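4.2 Folding small garments

Cloth remains the weak point of the household set. The Kurkik policy was trained on 2,718 demonstrations recorded with hand-held grippers, and rigid objects such as cups and boxes gave it little trouble. Flat fabric did. A garment lying on a table offers very little height to grasp, and a finger that comes in too low pushes the cloth along instead of picking it up.

We follow the task definition of the Trirwood benchmark: grasp one edge, fold the item in half, and release it without dragging it off the table. Each item was tried 40 times. Towels and napkins have straight sides and four corners, and the policy usually found one of them. Items with curved hems were harder. The planner looks for a corner, and on a rounded hem it often changed its choice between attempts. Printed fabric made this worse, as strong lines in the print were sometimes taken for edges (Figure 2).

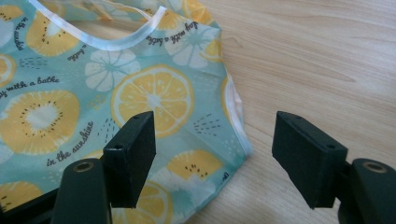 Figure 2. Fabric item with a citrus print and white binding on a wooden tabletop, with the two gripper fingers open.

Paredes reported similar trouble with aprons in the Drirkdale trials, using a different gripper. We therefore do not consider folding ready for unattended use in homes. Section 4.3 turns to wiping and sorting, where the results were better.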